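Enotum publica una guía de buenas prácticas para celdas con dos brazos robóticos

29 de enero de 2026

La asociación técnica Enotum ha publicado una guía de buenas prácticas para el trabajo con parejas de brazos robóticos de pequeño tamaño sobre mesa. El documento tiene 40 páginas, es de aplicación voluntaria y se dirige a laboratorios, centros de formación y talleres que manipulan objetos cotidianos con este tipo de equipos.

El texto dedica su capítulo más extenso a las tareas en las que ambas pinzas trabajan muy cerca una de otra, como la manipulación de llaves, anillas y etiquetas. En esos casos pide fijar por escrito una distancia mínima entre los dedos de las pinzas, limitar la velocidad en la zona compartida y designar qué brazo se retira primero en caso de parada.

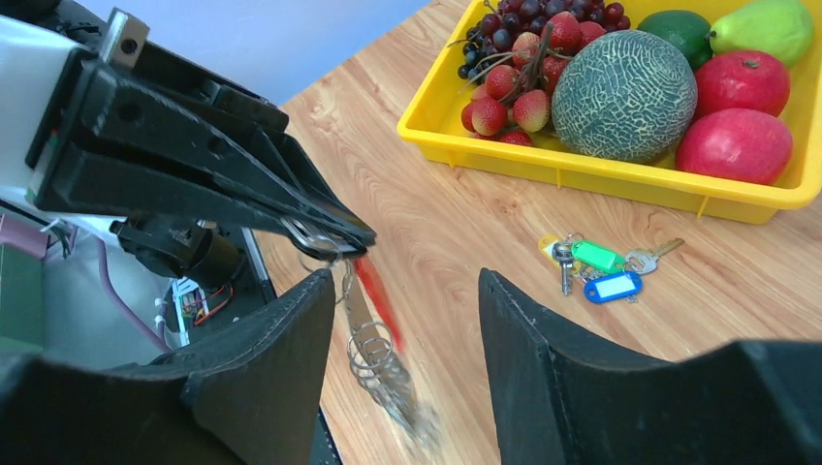
La guía recomienda también anotar antes de cada sesión los objetos que estarán sobre la mesa, incluidos los que no intervienen en la tarea. «Muchas incidencias vienen de algo que estaba al lado y que no figuraba en la ficha», explica Decha Boonchu, coordinador de la redacción. El grupo revisó 515 partes de incidencia remitidos por 13 centros, entre ellos los de Govum y Vurnholm.

Otro apartado trata el cableado. Los cables que acompañan al brazo deben tener holgura suficiente para todo el recorrido de la muñeca y revisarse al comienzo de cada turno. Si un cable roza el borde de la mesa o queda dentro del área de agarre, la sesión no debe iniciarse. 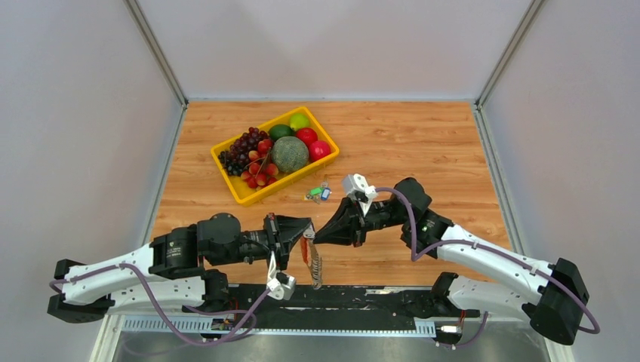 En cuanto al personal, se exige que haya una persona con acceso directo a la parada de emergencia mientras los brazos estén energizados. Los centros que ya cuenten con un procedimiento propio podrán mantenerlo si cubre los puntos del anexo 2.

Pichit Thammasiri, responsable de seguridad de Sangkhawat, considera que el anexo es asumible para equipos pequeños, aunque echa en falta indicaciones sobre el desgaste de las pinzas. Enotum prevé incluirlas en la próxima revisión.

El plazo para enviar comentarios queda abierto hasta marzo. La guía puede solicitarse gratuitamente a la secretaría de la asociación.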